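Garage charging tips, mostly for home EV people

Posting these before I forget them again. We've had the car 1,361 miles now and the garage is finally set up how I want it. Mostly.

Cable first. Don't leave it in a heap on the floor. Big loose loops over a wide hook, the kind meant for a garden hose. Tight coils kink, and a cold stiff cable wants to stay kinked. In winter I bring the portable one inside overnight and it handles much nicer in the morning.

Hang the hook on the same side as the charge port. Sounds obvious. I did it wrong and had to move everything, 203 screws later (feels like it anyway).

Plug end: keep it off the ground, cap on. Grit gets in there. If it does, unplug from the wall and blow it out with a hand bulb. No wet rags, no spray, no poking around with a screwdriver.

Extension cords — just don't. Get an electrician to put an outlet where you need it. Mine was $287 including the permit, and Amber Cuypers down the street paid more becuase her panel is on the far side of the house. Get two quotes. 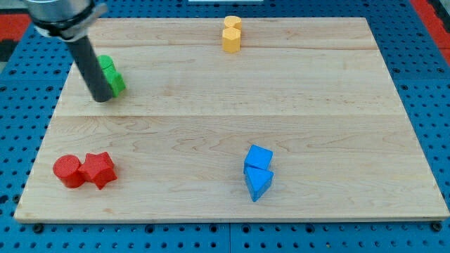
Feel the wall plug after an hour of charging. Slightly warm, ok. Too hot to keep your hand on, stop and call somebody. Same if you see brown marks or the plug sits loose in the outlet.

Set the timer in the car OR in the wall box. Not both. I had both, they argued, and I woke up to a car at the same charge I left it. Our Wernent box has its own schedule buried in the second menu, turn it off there if you use the one in the car.

Parking: tennis ball on a string, old trick, still works. Hang it so it touches the windshield right when the cable reaches without pulling. Bit of tape on the floor for the front tire if you've got a second driver who won't look at the ball.

Tires while you're out there. Heavy car, they go fast. Check pressure cold, first thing, before you drive anywhere. Numbers are on the door sticker, not the sidewall.

Oh and July — if the garage bakes in the afternoon, charge late. I start mine after 11 pm and stop at 80 percent, more only for a long trip.

Will add the floor mat stuff when I get to it.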